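Soltham Desk Tidy - the pencil case pictures

Every May I have a go at the big table in the back room at Soltham, and every May I find the same drawer of stationery waiting for me at the end of it. Pens, pencils, rubbers gone hard, a stapler that hasn't had staples since we moved in. This year I did the lot in one long afternoon and Soledad Mbeki asked how I sort it all (with a cup of tea and a bin bag, Soledad!).

My rule is that everything comes out of the drawer and only goes back if it has a proper home. Loose pens don't count. I try each one on the back of an envelope - two goes, then it's out - and I'm a bit kinder to pencils, as you can nearly always get another month from a stub.

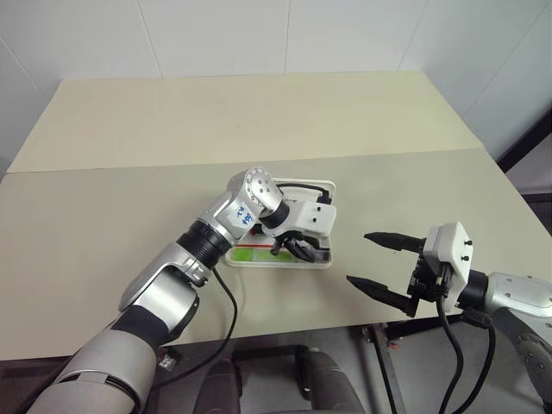

White tray on the big table, with the green thing with the red stripe in it.

Shallow trays are the best thing I know for a job like this. I used to tip it all into a deep tub from Bollgate and then spend ages digging about at the bottom for one paper clip. With a low side you can see what you've got, and you can slide the whole thing out of the way when it's time to lay up for supper.

The next one is a close-up of white plastic, all rails and a crossbar, a bit like a tiny ladder. I do like a thing with divisions in it! My old school tin had none, and the compass used to travel about in there and stab the rubber to bits. 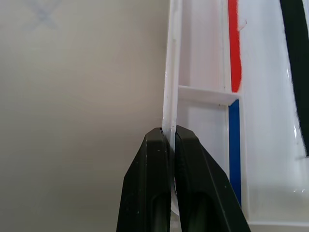

Soledad Pennington wrote in to say that she gave up on dividers years ago and keeps her pens in a jam jar, points up, and that a damp cotton bud is the only thing for getting pencil dust out of narrow corners.

I've tried the cotton bud since and she's quite right, though you do get through them. I bought a box of 200 and there's a fair dent in it already. The jam jar I'm less sure of - mine always tips over when I reach for the scissors.

Last one, with the pencil case open and its lid folded back flat. It says UNITREE inside the lid, and there's a little compartment up at the far end with a dark blue pen in it. I'm very taken with that compartment. At home I'd keep my best pen in one and let everything else fight it out in the main part.

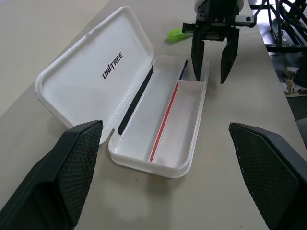

Still to come

The Ferkley shelves are next, and those are mostly envelopes and string. I've also got 4 shoeboxes of old birthday cards to go through, which I've been putting off, and the Yazzie folders with all the recipes in. If you've got a good way of keeping recipe cuttings flat, do leave me a note underneath - I read them all, usually with my breakfast.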